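# Ostis at the Trolness open afternoon: a review 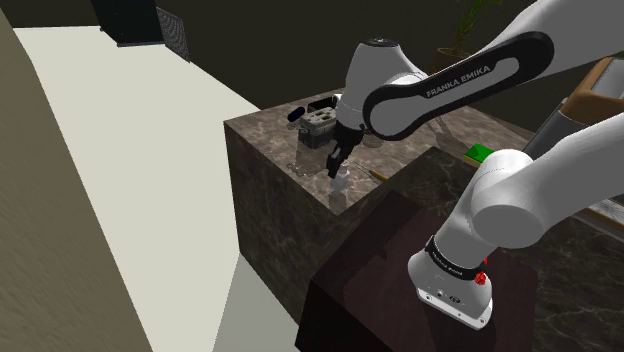 *3 min read*

I went to the open afternoon at Trolness mostly for the biscuits and a nose round the building, and I came home having spent nearly all my time at one screen. Ostis is a practice program for robot arms. You get a simulated room, a simulated arm and a worktop with things on it, and you try to pick the things up. I've used a few of these over the years and this is the first one I've wanted to keep playing with after my turn was over (I queued again, twice).

The room they had loaded was called Sisay, and it has a Franka Emika Panda arm on a dark wooden block, facing a big cube of brown marble. On the marble there's a small white bottle, a thin yellow stick like a pencil, a clear glass container and a few other bits. I went for the bottle first, naturally. It has a narrow neck and it stands close to the front edge, so if you come down clumsily you'll knock it over the side. I did, and there was a very good clatter from the speakers!

What I liked straight away was how the controls feel. You steer the gripper with a hand controller and the rest of the arm sorts itself out, and there is just enough drag on it that you stop flapping about and start thinking about where your elbow is going. Well, its elbow. After my second bottle went over I slowed right down, lined the fingers up from above, and had it first time. I may have said "yes" quite loudly.

The pencil is harder. It lies at a slant, so the gripper has to be turned to match, and the turning is on a little thumb wheel that I kept rolling the wrong way. A lad of perhaps 9 next to me had it in two goes. The glass container beat me completely. It's so faint against the marble that I kept closing on air, and I'd love a setting that gives clear objects a stronger outline while you're learning.

Some grumbles, then. The restart takes too long: 12 seconds every time you want the objects put back, and when there's a line of people behind you that feels like a week. The camera can be moved, but only from a menu, and the arm does get in its own way. It's a big machine and from the side view it covers a good part of the room. I'd want that on a button. The text in the menus is also tiny, and I had my reading glasses on.

The pack comes with 256 ready-made layouts, according to the card by the screen, and you can build your own. I tried three. They shuffle the objects and change the worktop, and the nicest one had me stacking small blocks beside a bowl, which was lovely and quite calming once I'd stopped trying to be quick.

The price for a home licence is £67, which made me wince and then think about it all the way back to Clorncombe on the bus. For a school or a club I'd say yes at once. For one person with a decent computer and an interest in this sort of thing, I'd still say yes, but try it at an open afternoon first if you can. Trolness are doing another in July, doors at 2pm, and they lend you the controller. Get there early and ask for the bottle room.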